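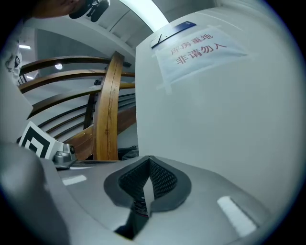 Looking after a varnished wooden stair railing

I love a wooden railing. Put a honey-brown varnish on a good curved handrail and a plain stairwell turns into the nicest spot in the house, especially with the lights on in the evening! Ours has three long rails running one above another with thin dark metal bars in between, and I have spent more happy hours on it than I'd like to add up. These are the tips I keep passing on to friends, so I've finally typed them out.

Dusting

Start at the top rail and work down. An old cotton sock over your hand beats any duster I've bought, because you can close your fingers right around the wood and feel where it's sticky. Go slowly on the undersides of the curves (that's where the gray fluff collects, and you'll never see it from standing height).

For the metal bars, take a second sock, slightly damp, and run it up and down each one. Then dry it straight away. Where the metal goes into the wood there's usually a tiny gap, and water loves to sit in there. An old soft toothbrush gets the dust out of it beautifully.

Washing

Twice a year is plenty for me, once in June and once before the winter holidays. I use:

A bowl of warm water
3 drops of dish soap, and I do mean drops
Two cotton cloths, one for washing and one for drying
A towel to lay over the step below

Wring the washing cloth until it won't drip. Do an arm's length of rail, dry it, and move along. If the cloth comes up brown, don't panic! That's nearly always old hand grease and dust. If it comes up orange and tacky, though, stop, let everything dry overnight and try again with plain water. Old finishes can soften, and scrubbing harder will only take them off.

Skip the spray polish on any rail people hold. It makes the wood slippery, and a slippery handrail is a terrible thing to meet in your socks.

The sticky patch at the bottom

Every railing has one. It's the last stretch before the post, where everybody grabs on and swings round. Jayanthi Chowdary, my neighbor on Ayala Street, taught me to wipe that part with a cloth barely dampened with mineral spirits, then with plain water, then dry. Test it first somewhere out of sight, open a window, keep it well away from flames, and hang the cloth outside spread flat until it's completely dry. Never ball it up and toss it in the trash.

Small scratches

Rings, bag buckles and the corner of the vacuum are the usual culprits. A wax crayon in a matching color fixes most of them. Buy one shade lighter than you think and one shade darker, and rub in the lighter one first. Honey-colored wood is never one color when you look closely, so a bit of both blends in so much better. Buff with a soft cloth and walk away for ten minutes before you judge it.

If you can feel the scratch with a fingernail, wax won't fill it for long. I had one of those on the middle rail, a real gouge, and sanded it very lightly with 320 grit, always along the grain, then brushed on three thin coats of clear varnish. Follow the curve with the paper wrapped around a piece of foam. A hard block will leave flat spots, and you'll find them with your palm every single time you go up to bed.

Wobbles

Hold the post at the top and give it a firm push each way. If it moves at all, sort that out before you spend any time making it pretty. Sometimes it's one loose bolt hiding under a wooden plug. If the whole base shifts, call a carpenter. Mine came out from Junau, took almost 57 minutes and charged me $229, and I was so pleased with the result that I made him a sandwich.

Odds and ends

Keep bags off the rails. Straps rub the varnish dull in no time, and a heavy one can tug at a loose joint. The floor is fine, tucked well clear of the bottom step.

Turn on all the stairwell lights before you varnish. Light skimming along a curved rail shows up every drip while you can still brush it out.

Leave fresh varnish 7 days before you let anybody lean on it, longer in damp weather. I tie a bit of yarn around the top rail as a reminder.

Save the leftover varnish in a small jam jar, filled nearly to the lid, and write the color and the room on a piece of tape. Mine says "stairs, satin" and has rescued me more than once!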